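1/ Notes on a method we have been testing for labelling manipulation data by hand-over-hand contact state. The question is narrow: when everything on the bench is white and half see-through, can a policy tell from the wrist camera alone whether it is touching one layer or two?

2/ Short version: partly. Overlap labels help on sheet and strip. They do very little for rigid parts. Detail below, with frames from the wrist view.
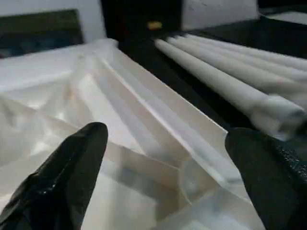
**Fliltmont, Sun 10 March**

3/ Sheet is the worst material we have. Folds and highlights look alike at close range, and a crease can pass for the edge of a second layer. We label each frame with one of three states: open, single layer, doubled. Annotators may also mark "can't tell", and those frames are kept out of the loss but left in the set.

4/ The baseline is a plain imitation policy trained on 200 teleoperated episodes. The labelled version uses the same episodes, the same encoder and the same training length, plus a small head that predicts the contact state. The head is dropped at run time. No extra sensor, no depth.

5/ Labelling took one afternoon per annotator. The tool is Dravico, our in-house viewer, which steps through an episode and only asks for a label when the gripper width changes. Labelling every frame was tried in February and abandoned. The labels agreed with each other less often, and the policy was no better.

6/ A strip wrapped round a post is the case the method was designed for. The band crosses itself, so there is one region where two layers lie together and a great deal where they don't. Pinching an edge near the crossing is where the baseline tends to go wrong: it closes as soon as it sees a bright line, whether or not that line is an edge.
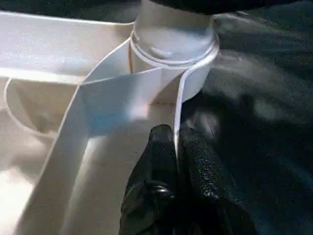 ### Results

7/ We ran 40 trials per policy on strip. A trial counts if the gripper closes on one layer and keeps hold through a short lift. Baseline: 13 successes. With the contact-state head: 27. Same start poses for both, order shuffled, operator not told which policy was loaded.

8/ On sheet the gain is smaller and I wouldn't lean on it. The labelled policy picks up a single layer more often but is also slower to commit. It hovers. We stop a trial at a fixed time limit, so some of the hovering is scored as failure. A longer limit would flatter us, so we left it alone.

9/ Label agreement between two annotators was 82 per cent on strip. Nearly all the disagreement sits between "single" and "doubled", and most of that falls in the frames just before closing, when the fingers are nearest the material and the view is at its worst. 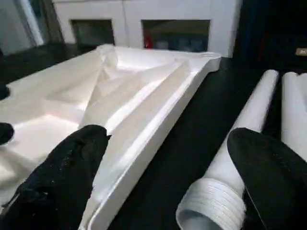
10/ Rigid parts were included as a control. A contact-layer label should mean nothing for a part that has no layers, and if the score had moved we'd have suspected a leak somewhere in the training split. It didn't move. The layout is still a fair test of seeing: a white tray on a dark table with white tubes lying beside it, and the threaded collar gives the encoder far more to hold on to than the smooth shaft does. Saliency maps for both policies peak on that sort of ridge and go flat along plain white plastic.

11/ This fits an earlier result from our Huvau runs, where matt parts with some relief were found easily and shiny flat ones were not. Different gripper pads, same pattern.

12/ Things that did not help: raising the image resolution, adding a second past frame, and colour jitter. Jitter made strip slightly worse. My guess is that the faint tint on a doubled layer is a real cue and we were teaching the network to ignore it. That has not been tested on its own.

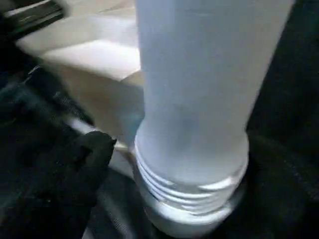
13/ Motion blur is the open problem. We don't filter blurred frames out of training, and the state head is least sure of itself on them, as it should be. Some features survive better than others. On the frosted container the screw-thread ridges are still fairly sharp while the finger next to them has gone soft, so a blur score taken over the whole image would throw away a usable view of the neck. We are now computing blur per patch and weighting the loss with it. Early numbers are too thin to post.

14/ Limits, so they don't get lost. One arm, one bench, one lighting set-up. The strip trials all used the same post. The "can't tell" frames were never checked by a third annotator.

15/ Next is the Leung rig, which has the same camera but narrower fingers. The labels will be reused as they are. If the head has learnt finger shape instead of layers, it should fail there quickly.

16/ The labelling guide goes up with the split files once the episode numbering is fixed. Two episodes share an index at present.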